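4.2 Passing distance on the lower reach

We came to the lower reach at Wusotdale expecting the narrow channel to be the problem. Paddlers had told us for years that the bend under the Farnarau slip was the scary part, and the speed signs are clustered there for exactly that reason. The tracks tell a different and much more interesting story! Of the 355 passes we logged between powered craft and paddled craft in June, the closest ones bunched up on the wide, straight water upstream of the bend, where drivers open the throttle and everybody assumes there is plenty of room.

Why should wide water bring boats closer together? We think the answer lies in where people look. In the bend, a driver has one thing to watch, which is the next stretch of bank, and a kayak shows up right in the middle of it. On the straight, drivers spread their attention between the wake behind them, friends on other craft, and the ferry stage at Gashaw. A low kayak off to one side is easy to miss, especially in the late afternoon when the sun sits low over the water and every ripple shines.

Following made this worse. When two powered craft traveled in line, the second one passed paddlers much closer than the first did, and it often changed course late. The lead boat hides whatever is in front of it, and its wake hides a good deal more. We were thrilled to see this come through so clearly, as it had only been a hunch when we planned the work (one of us had argued for it all winter).

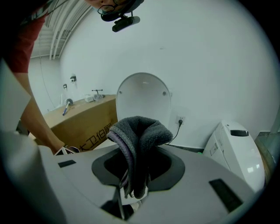
Figure 2. Hand at the rim of a light-gray machine housing.
Vol. 4, p. 2

Time of day mattered less than we had guessed. Morning passes were a little wider than evening ones, but the gap shrank once we took traffic into account. Wind made almost no difference below the level at which the rental docks stop sending people out, and above that level there were too few kayaks on the water to say anything useful.

The Vomell buoys deserve a word of their own. They mark the shallow side of the straight, and both groups of boaters steer by them: paddlers hug the line because it feels safe, and drivers use it as a guide rail on the way home. Two very different kinds of boat end up aiming for the same strip of water. Moving the paddling route to the far side of the buoys would cost a kayaker about a minute, and it is a change we would love to see tried next season, with the same tracking repeated before and after.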